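Equipment News: Trinel Adds a Two-Arm Table Handling Kit

26 Aug 2022

Members who lease automation equipment through the Ogola program may now request the Trinel Table Handling Kit, a two-arm package intended for light food service and hospitality training. The kit is supplied by Forico and joins the catalog after an evaluation period that opened in February at the Lallby site.

What the kit includes

The standard package consists of two arms, one parallel-jaw gripper, a control cabinet, a set of cables and the Trinel task software. A second gripper may be ordered separately. Both arms are designed for use on an ordinary table, and no special flooring is needed. Installation by Forico staff takes one working day and is covered by the lease.

The task software comes with 16 prepared routines, among them placing rolls, clearing small plates and moving cups between stations. Users may adjust each routine on a tablet. Writing a new routine requires the advanced license, which is priced separately.

Evaluation results

The evaluation was led by Nazareno Testa of the program's technical office. Over the full period the kit attempted 1,951 pick-and-place tasks with bakery items and completed 1,733 of them without help from an operator. Most of the remaining attempts ended when a soft item turned in the fingers or was pressed too firmly. Results improved after the grip force was lowered from the factory setting, and members are advised to request the lower setting at delivery.

Mr. Testa's report also notes that the fingers require cleaning after each session. Crumbs collect in the ribbed surfaces, and the brush supplied with the kit is too wide to reach them. Forico has agreed to include a narrower brush with all new orders.

Bread tasks were carried out on a dressed table, with the rolls presented in a woven basket and the gripper approaching from overhead. Members should allow enough height above the table for the arm to clear the basket rim.
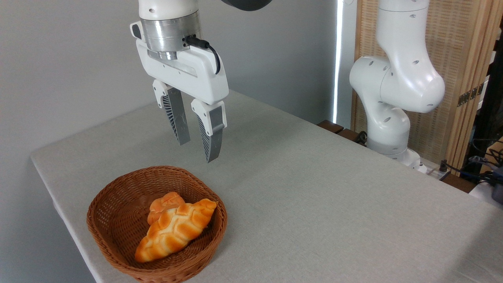 Terms and requests

The lease is $2,508 per quarter, with a minimum term of one year. Service visits are included; replacement fingers are not. Requests should be sent to Lino D'Amico at the Ogola equipment desk and should state the size of the table, the available power supply and the items to be handled. Sites that already hold a Trinel single-arm lease may apply the unused portion toward the new kit.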